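Dutadton After-School Math Project
Progress report to the Engebretsen Fund, period ending August
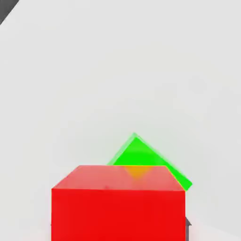 Red cube and green cube, computer rendering.

Enrollment stands at 78 students in grades three through five, split between the Dutadton site and the Grimolholm site. Attendance at Dutadton was steady through the period. Grimolholm dropped off in the last weeks of summer, mostly among families who were traveling, and we expect those students back when the bus schedule goes to its fall times.

The volume and surface area unit is finished and in use at both sites. Tutors asked for more practice on nets before students move to formulas, so we added 3 short lessons at the front and moved the word problems to the end. The fractions unit is behind. The draft is written but the answer keys still have errors, and we do not want to print it until they are fixed.

We trained 2 new tutors in August. Both work at Grimolholm on the late shift. Nosipho Mabaso now handles scheduling for the two sites and is the person to contact about visits.

Parents returned 29 surveys. The most common request was for a later pickup time — 6:15 p.m. instead of 5:45. Dutadton can do this now. Grimolholm shares its building and needs the landlord's approval, which we have asked for in writing.

Spending is within budget except for printing, which ran over when the first workbook order had to be redone. We would like to move unspent travel money to cover it and will send the request form separately.

Next period: corrected fractions keys, fall placement tests, and a decision on pickup times at Grimolholm.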